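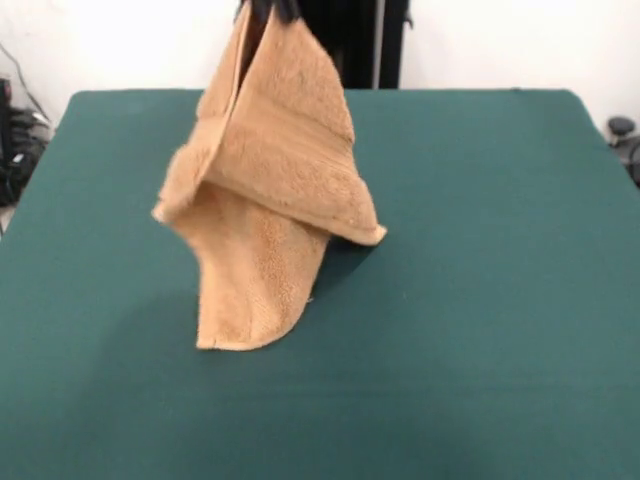 Unit 6: Ground rules for cloth handling on the arm bench

Course 219, Applied Robotics, Derholm
Notes by Siyabonga Joubert

Read this before the Wednesday lab. The lab sheet assumes you know it, and the first quarter of your bench mark comes straight from these pages.

6.1 Why cloth gets its own rules

The rules from Unit 4 were written for rigid parts. A block in a gripper has a known size, and the space it sweeps through is the space you drew on paper. A towel held at one point hangs well below the fingertips and out to both sides, and its shape changes with every grasp. Your clearance check has to include the cloth as well as the tool.

Cloth also hides things. A folded towel can cover a dropped screw or a marker cap, and the overhead view will not show it. Lift and shake the cloth by hand before the arm is enabled.

6.2 Terms

Working area: the part of the tabletop the arm is allowed to reach in your program. It is always smaller than what the arm could reach.

Hang length: the distance from the fingertips to the lowest point of the cloth. Use the longest case, which for a square or rectangular towel is the diagonal.

Soft stop: the arm slows and holds position with power on.

Hard stop: power to the joints is cut. The gripper may open or stay closed depending on the model. Find out which one yours does before you start.

Reset: putting the cloth back in a starting state between runs, by hand or by the arm.

6.3 Before you enable the arm

1. Check that the table cover is flat and clipped down. A loose cover gets picked up along with the towel, and the force reading will look like a good grasp.

2. Clear the working area of everything except the item on your sheet. Phones, cups and pens go on the side shelf.

3. Tie back hair and take off lanyards. Roll up loose sleeves. The guard settings do not excuse you from this.

4. Press the stop button once and confirm that the arm refuses to enable. Release it. Write your initials in the log next to the time.

5. Load the Vatix profile named for your bench. Do not copy one from another bench, even if the arms look the same. The table heights differ.

6. Set the speed cap to 200 mm per second. You may ask to have it raised after your first 14 clean runs. A run counts as clean when there was no stop of either kind and no hand entered the working area.

6.4 Who does what

Two people per bench at all times. One is the operator and one is the observer. The operator runs the program and speaks before each start. The observer stands where they can see the gripper and the cloth, keeps a hand near the stop button, and does nothing else. The observer does not take notes, read the screen or adjust the lights.

Use the same words every time. "Starting" means the arm is about to move. "Holding" means it is in a soft stop. "Hands in" is said by the person reaching, and the other person answers "disabled" before the hand moves. If you do not hear the answer, wait.

Swap roles after every set. Tired observers miss things, and we have seen it in the logs from Gurkthorpe as well as our own.

6.5 During a run

Approach from above. Bring the finger down over the part of the cloth you mean to grasp, then slow down for the last part of the move. Fast descents push the cloth around and wear the fingertips.

Grasp near an edge or a corner where you can. A pinch in the middle of the towel picks up several layers and gives you a shape that is hard to plan from.

Lift straight up until the lowest point clears the table, then move sideways. If the low corner drags, it can pull the cloth out of the grip or catch a clip. Where your fold plan calls for some contact with the table, write it in the plan first so the observer knows it is intended.

Pause at the top of the lift. Swinging cloth gives poor readings, and your perception code will do better with a still target. Half a second is usually enough for a hand towel.
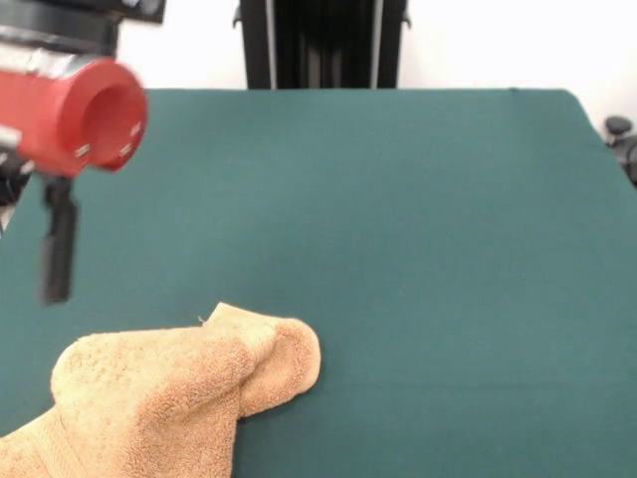

Towel on the cover, gripper finger above it.

Do not reach in to straighten a towel while the arm is holding. This is the most common fault we mark. The arm looks still in a soft stop, but it is powered and the program can resume. Go to disabled, say the words, then reach.

If the cloth snags, stop. Do not try to free it by jogging the arm upward. Note the joint positions, cut power, and release the cloth by hand.

6.6 Resets

A reset done by hand is a hands-in event and follows the words in 6.4 every time, including the tenth time in a row. Most groups get careless here, as the task feels like housekeeping.

Vary the starting state as the sheet asks: flat, crumpled, folded once, folded and then dropped. Drop from the height given. Do not tidy a crumple to make it easier for your program. A result that only works on neat towels will be marked as such.

Replace the towel when the hem comes loose or long threads appear. Threads wrap around finger joints. Cut them off, don't pull them, and put the cuttings in the bin.

6.7 Recording

Log every run, including failed ones. The minimum entry is run number, starting state, grasp point, result, and any stop with its reason. "Dropped" is a result. "Didn't work" is not enough.

The set we use for comparison is the Mkhize set, 506 runs with hand towels, all logged to this format. You can open it from any lab machine. Look at how the failed grasps are written up before you write your own - the entries are short and you can tell what happened from each one.

If you change the program between runs, start a new set. Mixing versions in one set makes the success rate meaningless, and you will be asked to repeat it.

6.8 Shutting down

Park the arm with the gripper open and empty. Disable, press the stop button in, and leave it in. Fold the towel by hand and return it to the drawer. Check the floor for cables you moved. Both partners sign the log.

6.9 To prepare for Wednesday

Measure the diagonal of a hand towel at home and work out the lowest safe fingertip height for a clear lift. Bring the number and your working.

Write a one-page run plan for a single fold. Mark each point where the cloth is expected to touch the table.

Read Unit 4, the section on stops, again. There will be a short oral check at the bench before your arm is enabled.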